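Cleaning and Caring for Shared Whiteboards
Stallow Learning Center, Facilities Guidance

Staff and room users are asked to clean whiteboards at the end of each booking. The procedure below applies to all boards on stands.

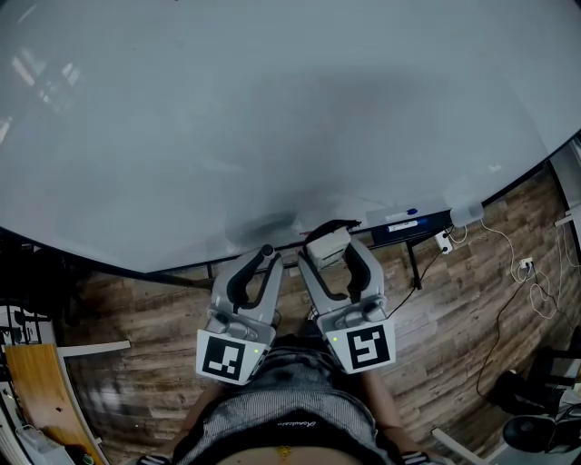

Ink that remains on a board for more than a day becomes harder to remove and may leave a gray haze. Regular erasing with a clean eraser prevents most of this buildup.

Before you begin
Check the floor near the stand. Move power strips and cables away from the area where liquid may drip. Take markers and cups off the tray.

Daily cleaning
1. Hold the eraser flat against the surface and start at the top edge.
2. Wipe in straight, overlapping strokes from one side to the other. Circular strokes spread the ink.
3. Work down to the bottom edge, where smudges tend to collect, and go over it a second time.
4. Look at the board from an angle. Light from a window will show any marks that were missed.
5. Wipe the tray with a dry cloth and put the markers back with their caps firmly closed.

Monthly cleaning
Spray a small amount of board cleaner onto a soft cloth — never directly onto the board — and wipe the full surface. Leave it for 4 minutes, then dry it with a second cloth. Do not use scouring pads, bleach or furniture polish.

Permanent marker
Trace over the mark with a dry-erase marker, wait a few seconds, and erase both together. Repeat if a trace remains.

Supplies
Replacement erasers and cloths are kept in Room 417. Boards that still show ink after monthly cleaning should be reported to Ebise Zeleke, Facilities Office. The next inspection of all boards will take place in March.

Last revised 2023-02-23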